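Search this collection
Enter a keyword
Go

# Plendik Keys and Trays

A set of short recordings about putting small household things where they belong. This part covers keys: loose keys and keys with colored tags, a tray to collect them in, and the kitchen items that share the counter.

Maintained by Yurani Grajales. Last changed 2019-03-27.

## What is in it

- 400 recordings in the Drutthorpe folder
- 700 recordings in the Cesbridge folder
- 107 recordings in the Henao folder, kept apart for checking

Each recording has a short text file with the same name. The text file says which tray was used, which tag colors were out at the start, and what the task was. The tasks are written as one-line instructions, for example "put the red-tag keys in the tray" or "take out the key with the black tag."

## The setting

The work surface is gray with a marble pattern. The tray goes near the middle and the keys are spread by hand before the start. We do not measure where they land. A key may lie flat, rest on another key, or hang over the rim of the tray. All of these are fine and are left alone.

Kitchen items stay out during the key tasks. They are not part of any key instruction, but they should not be moved either. If one gets bumped, write "bumped" in the notes column and keep the recording.
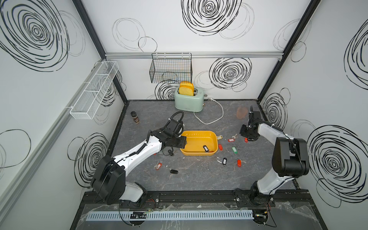 *Yellow tray setup, with tagged keys on and around the tray and the mint-green toaster at the back.*

## Tag colors

Use the color word from the table, even if a tag looks lighter or darker under the lamps.

| Word in text file | Notes |
|---|---|
| red | more than one may be out in the same recording |
| green | |
| yellow | includes the pale yellow tags |
| black | |
| none | a bare key with no tag |

The pale yellow tags were called "cream" in the first batch. That was changed in July, but a few old Cesbridge files still have it. Treat "cream" and "yellow" as the same word.

## When a key counts as in the tray

A key is in the tray when it rests on the bottom or on another key that does. A key clipped over the rim is marked "rim" – it does not count as in or out. The tag does not matter for this. If the key is inside and the tag sticks out past the edge, the key is in.

## Known problems

- Bare keys are hard to pick out against the gray surface. Some are missing from the start list in the Drutthorpe files.
- Two keys lying close together are sometimes written up as one.
- The Henao folder has no bare keys at all, so do not use it to check that task.
- File names in Cesbridge skip from 311 to 313. Nothing was lost – the number was never used.

## Use

Free to use for teaching and research. Please keep this file with the folders if you pass them on. Corrections to the text files are welcome; send the file name and the line that should change.

Related items

Plendik Cups and Lids
Plendik Spice Jars
Plendik Toast and Toaster
Plendik Wall Baskets
Tag color list, old version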